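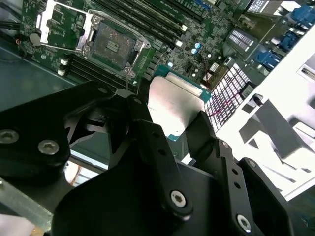
Humgate Side-by-Side

The Humgate Side-by-Side is a double-barreled 20 gauge field shotgun made by Ferrand at its Calunberg works. I've owned two of them, so take this entry as coming from a fan! It was sold mostly to upland bird hunters who wanted something light to carry all day.

Background

Ferrand had been building plain single shots for years before it tried a double. The first batch came to 444 guns, all with double triggers and a straight English-style stock, and those are the ones collectors chase now. Mine is number 2728, from well after the stock was changed to a pistol grip (I like the old shape better, but my wrist doesn't).
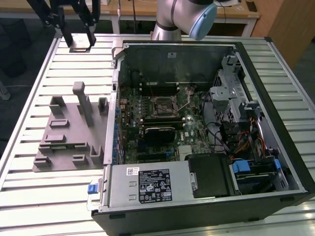

The action is a boxlock with extractors, and ejectors were only ever offered on the Wandale grade. You also get scroll engraving and nicer walnut on the Wandale, plus a gold-washed trigger that I could live without. Barrels were 26 or 28 inches, choked improved cylinder and modified.

Production and serial numbers

Serials run straight through both grades, which makes dating one a headache. The highest I've seen is 3909, on a Wandale at an August gun show. The seller wanted $2450 for it and I walked around the hall twice before saying no.

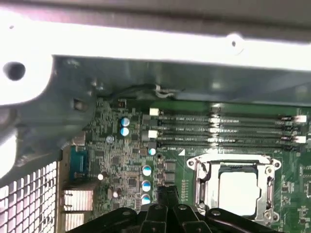

Early guns have the number on the water table and again under the forend iron, and if the two don't match, somebody has swapped parts. Check the chambers too! The first batch was cut at 2 3/4 inches, later ones at 3, and the barrel marking is tiny.

Last updated February 24, 2018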